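Suture sur tampon tissulaire : le centre Flemdale revoit son module de base

09/04/2024

Le centre de formation chirurgicale Flemdale a mis en service une nouvelle version de son module de suture à points séparés. Le programme s'adresse aux internes de chirurgie viscérale et urologique qui préparent leur habilitation à la console. Il remplace un cursus en place depuis l'ouverture du site et porte sur un seul geste : la fermeture d'une incision rectiligne sur tampon imitant la peau.

Le changement principal concerne le support. Les plaques utilisées jusqu'ici, fermes et sèches, toléraient une traction excessive sans se déchirer. Le centre les a remplacées par des tampons de la société Silix, plus souples, dont la surface est humidifiée avant chaque série. Le fil y glisse davantage et le premier demi-nœud se relâche plus facilement, ce qui oblige l'opérateur à maintenir la tension pendant qu'il forme le second. Les berges se déchirent lorsque l'aiguille est passée trop près du bord.

L'exercice se déroule avec deux instruments à mors. L'incision est fermée de gauche à droite, point par point. Chaque point comprend le passage de l'aiguille, perpendiculaire aux berges, un nœud plat en trois demi-clés, puis la coupe des deux brins. Le surjet n'est pas autorisé à ce niveau. La consigne demande de garder les mors ouverts au-dessus du tissu entre deux prises et de ne saisir la berge qu'au moment du passage.

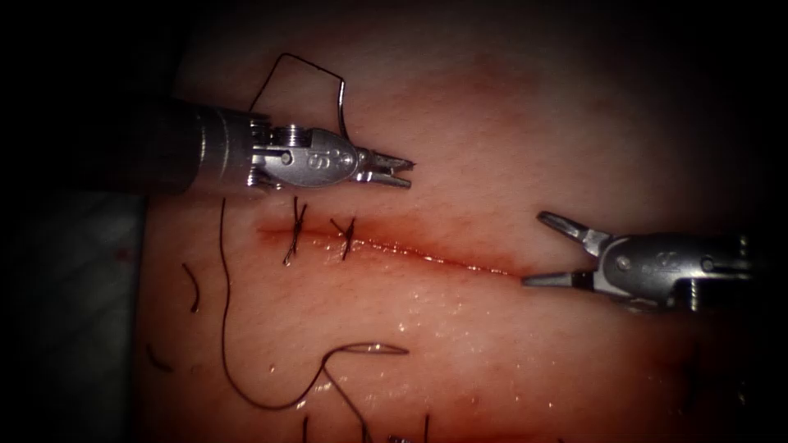 La grille d'évaluation a été réécrite dans le même temps. L'ancienne accordait une part importante à la durée totale, avec pour effet des nœuds serrés trop vite et des berges froncées. La nouvelle compte 30 critères, dont la moitié portent sur le nœud et sur l'affrontement des berges. L'espacement des points, la symétrie des passages de part et d'autre de l'incision et la longueur des brins coupés sont mesurés sur le tampon après l'épreuve. Le temps ne sert plus qu'à départager deux notes voisines, sauf dépassement de la limite fixée à 29 minutes, qui entraîne l'arrêt de l'essai.

La notation est assurée par deux évaluateurs travaillant séparément, à partir de l'enregistrement vidéo. En cas d'écart supérieur au seuil prévu, un troisième avis est demandé. Les tampons sont étiquetés et conservés jusqu'à la validation de la note, puis éliminés. Le candidat reçoit sa grille complète, accompagnée des séquences correspondant aux critères non validés.

Une phase d'essai a précédé la mise en service. Elle a porté sur quelque 195 fermetures, dont 113 ont été retenues pour l'étalonnage de la grille. Les autres ont été écartées pour enregistrement incomplet ou défaut du tampon. Selon le compte rendu interne, l'erreur la plus fréquente est un dernier point placé trop loin de l'extrémité droite de l'incision, qui reste alors entrouverte. Viennent ensuite les brins coupés au ras du nœud et la perte de tension entre la première et la deuxième demi-clé.

Le support de cours a été confié au cabinet Shevchuk, qui avait déjà rédigé la partie consacrée au réglage de la console. Il se présente sous la forme d'un livret court et d'une série de séquences commentées, consultables sur place. Les internes doivent l'avoir parcouru avant leur première séance pratique. Un rappel sur la tenue de l'aiguille courbe figure en annexe.

Le site de Rullham doit adopter le même module en juin, avec des tampons identiques et la même grille. Les résultats obtenus sur l'un des deux sites seront reconnus par l'autre. Les internes ayant validé l'ancien cursus conservent leur habilitation et peuvent s'inscrire à une séance de mise à niveau, sans évaluation notée. Les inscriptions se font auprès du secrétariat pédagogique de Flemdale.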